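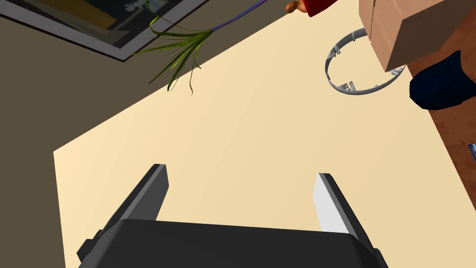 21st January

Saturday and I'm doing budgets. Quote from Dranberg came in last night — 325 for the spare finger set, 80 shipping on top. Eighty! For two flat bits of gripper. Kowalczyk want 330 but shipping's included, so theyre cheaper all in, only the mount might not fit our body. Need to ask for the drawing before I get excited.

Ran more sim this morning with the fingers wide open. Want to know how wide we really need before paying for the long stroke version. Leaning no.

Still to price: table for Miletholm, cable, a second power supply. Have 300 left in the small parts line and it won't stretch to all that. Table can wait til February maybe. Or borrow one from Wirnorcombe, they had a decent one in the back last time I was over.

Spreadsheet is a mess, two tabs with differnt totals. Fix tomorrow.

Email Kowalczyk first. Drawing, lead time, do they take returns.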